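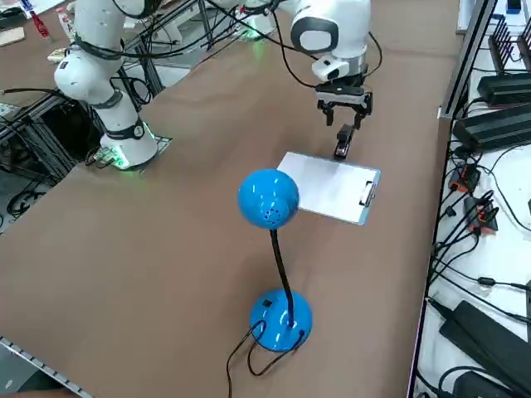

Chapter 4
Planning a Two-Arm Task

In the first three chapters you moved one arm at a time. You set its home position, taught it a few points on the table, and opened and closed the gripper on foam blocks. In this chapter your team will choose a desk task, break it into steps, and run it with two arms sharing one table. The work takes up the rest of the term and ends with the Figueroa Challenge in February.

By the end of the chapter you should be able to:

write a step list that another team can follow without asking you questions
divide a table into zones and say which arm may enter each one
choose a grasp for an object that is taller than it is wide
keep a run log and use it to change one thing at a time

Key terms: shared zone, approach point, grasp, wrist view, run log

4.1 The Kustbridge Project

Many of the examples come from the robotics class at Kustbridge, where teams of four students work on tasks with ordinary office supplies. Each team gets 20 hours of table time and a limit of 300 seconds for a scored run. The class rule is that no one writes code in the first week. Students do the task by hand, slowly, and write down every move, including the ones that seem too small to mention.
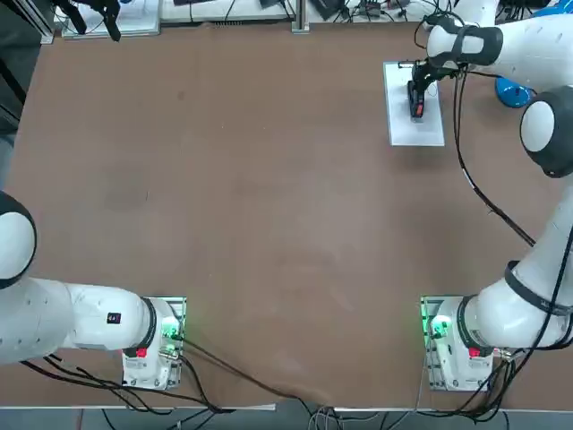

The zones come next. Draw the table from above and mark how far each arm can reach. Where the two areas overlap you have a shared zone, and only one arm may be in it at a time. Most teams make the shared zone too large. Start with a strip no wider than a sheet of paper and widen it later if a step calls for it. Mark the cables on your drawing too – an arm that clears the other arm can still drag a loop of cable across the work.

4.2 Choosing a Grasp
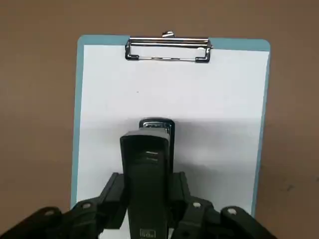
A grasp has to suit the step that comes after it as well as the pickup. Suppose your task ends with an object being set down in a certain position. The gripper should take hold of it in a way that still allows that position at the end. A stapler held upright, with one finger on each side, gives flat surfaces to press against, but it also puts the fingers and linkage close to whatever lies under them. In the wrist view the gripper throws a shadow over the lower half of the paper on the clipboard. If your program looks for a mark or an edge on the page, check whether it falls in the shaded part before you blame the code.

The Gromov worksheet at the back of the book has space for 43 trial grasps. Fill in a line for every attempt, including the drops. Teams using the Skestance software can print the same table from the log menu.

Before You Begin

Find the stop button for each arm and have every team member press it once. Then turn to Activity 4A and choose your task.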